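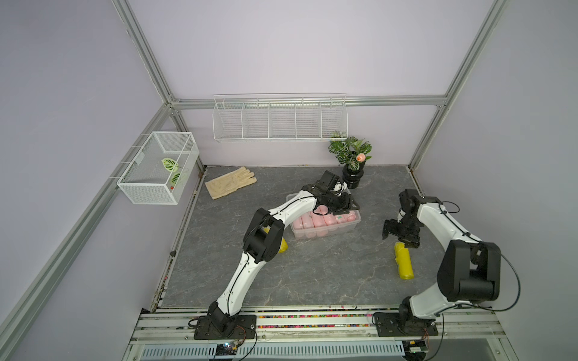
Consumer Electronics and Product Design
Week 6 handout: Batteries and charging in small wearable devices
Instructor: Hanyu Hao
Posted 8 February 2026

Read this before the lab session. The section on charge curves replaces pages 49 to 53 of the course reader, which still describe the old lab chargers.

1. Why small batteries are a separate topic

Last week we covered phone and tablet batteries. Earbuds, smart rings and fitness bands use the same basic chemistry, lithium-ion, but the design problems are different. A phone battery is a large flat pouch and the other parts are arranged next to it. In an earbud, the battery often decides the shape of the whole product.

Packaging takes up a bigger share of a small cell. Every cell needs a sealed outer wall, and the wall can only be made so thin. If you shrink a cell to half its length in every direction, the volume drops to one eighth, but the wall stays close to the same thickness. A tiny cell therefore stores less energy per unit of volume than a large one made from the same materials.

2. Terms you need

Capacity: the amount of charge a cell can deliver, given in milliamp-hours (mAh).

Energy: capacity multiplied by voltage, given in watt-hours (Wh). Use this when you compare cells with different voltages.

C-rate: charge or discharge current compared with capacity. A 60 mAh cell charged at 60 mA is charging at 1C. At 30 mA it is charging at 0.5C.

Cycle: one full discharge and recharge, or the equivalent in partial ones. Two discharges from full to half count as one cycle.

Cutoff voltage: the point at which the device shuts down to protect the cell.

Quiescent current: what the device draws when it is on but doing nothing useful. Students leave this out of their budgets every year.

3. Coin cells and pouch cells

Coin cells have a metal can. They are stiff, they hold their shape as they age, and they come in standard diameters. Most round-bodied earbuds use them. The drawback is that the product has to be built to fit a circle.

Pouch cells have a soft laminated film on the outside. They can be made in odd shapes, including curved ones for rings and bands. They swell slightly with age, so the designer has to leave a gap. They also need protection from sharp edges inside the housing. A burr left on a molded part is enough to damage one.

4. How charging works

A lithium-ion charger runs in two stages. In the first, current is held constant and the voltage of the cell rises. In the second, voltage is held constant and the current falls. Charging stops when the current drops to a set level, often one tenth of the first-stage value or lower.

The first stage delivers most of the charge. The second takes a long time for a small gain. When a manufacturer advertises an hour of listening from a five-minute charge, the test starts with a nearly empty cell, so all of the charging happens in the first stage.

Heat matters more here than in a phone. An earbud in a closed case has very little surface to lose heat from. Many cases lower the current when the temperature sensor reads high. If your measured charge time is longer than the calculated one, check this first.

5. The charging case as a battery

The case holds a larger cell and charges the buds from it. Some energy is lost on the way. The case cell has to be converted up to a supply voltage, and the charger in the bud brings it back down. Both steps waste some energy as heat.

Worked problem. The Skornex case we use in lab has an 884 mAh cell. Each bud has a 49 mAh cell. Assume that all cells have the same nominal voltage and that 75 percent of the energy in the case reaches the buds.

Usable capacity from the case: 884 x 0.75 = 663 mAh
Needed to fill both buds once: 49 x 2 = 98 mAh
Number of full recharges: 663 / 98 = 6.77

The answer to put on a spec sheet is 6. Partial recharges are not counted. Note that 884 mAh is large for a case of this type. Skornex picked it so the case could also power a small display.

6. Aging

Cells lose capacity through use and through time. High temperature and long periods at full charge both speed this up. Earbuds get the second one all the time, because people put them back in the case after every use and the case tops them up.

Some products now hold the charge at 80 percent until shortly before the usual time of use. The Tollstead band in the lab cabinet does this, and you can turn the setting off in its menu. Turn it off before measuring, and turn it back on when you return the band.

Uneven aging between left and right is common. If one bud handles the microphone during calls, its cell does more work. Better designs swap this role between the buds.

7. Lab preparation

Work in the same pairs as last week. Each pair gets one device and one current logger. Set the logger to take a reading every 15 seconds. Faster logging fills the memory before the second stage ends.

Do not open any device with a pouch cell. The teardown samples on the Trindthorpe tray have already had their cells removed.

Record room temperature at the start and end of the run. Label both axes of your plot and mark where the first stage ends.

8. Reading

Říha, chapter 6, sections on cell packaging and charge termination. Skip the part on nickel cells.

Next week: wireless charging coils and alignment.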